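Revisión antes de encender – brazo Pelero, taller Rivadside
Revisa: Saron Lemma. 30/04/2026

Parada de emergencia: OK, corta a la primera.
Fuente: OK. El ventilador suena, vigilar.
Tornillos de la base: 2 flojos, apretados. Falta fijador.
Cable de la muñeca: roza en el codo. Brida provisional, cambiar ya.
Límite de velocidad: estaba al 100, bajado a 60 %.
Cinta azul de la mesa: MAL. Bordes rotos en las dos tiras, sobre todo pasado el cruce. Quitar y poner nueva, sin estirar.
Vaso de prueba: el azul acanalado, de plástico. Vale. 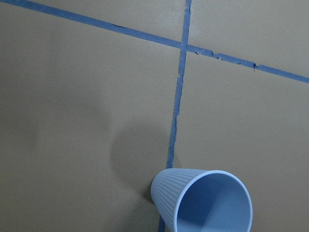
¿Cada cuánto hay que repasar el apriete de la base?
Cada semana si se usa a diario, y siempre despues de un choque o de mover el brazo de sitio.

Temperatura motor del hombro: 62 grados tras unos 20 ciclos en vacío. Alto. Parar si sube mas.
Pinza Tirnard: cierra bien, goma izquierda gastada. Pedir recambio.
Contador: 1.842 ciclos. Engrase pendiente, no dejarlo para agosto.

Apto solo en vacío hasta cambiar brida y cinta. Avisar a Hailu.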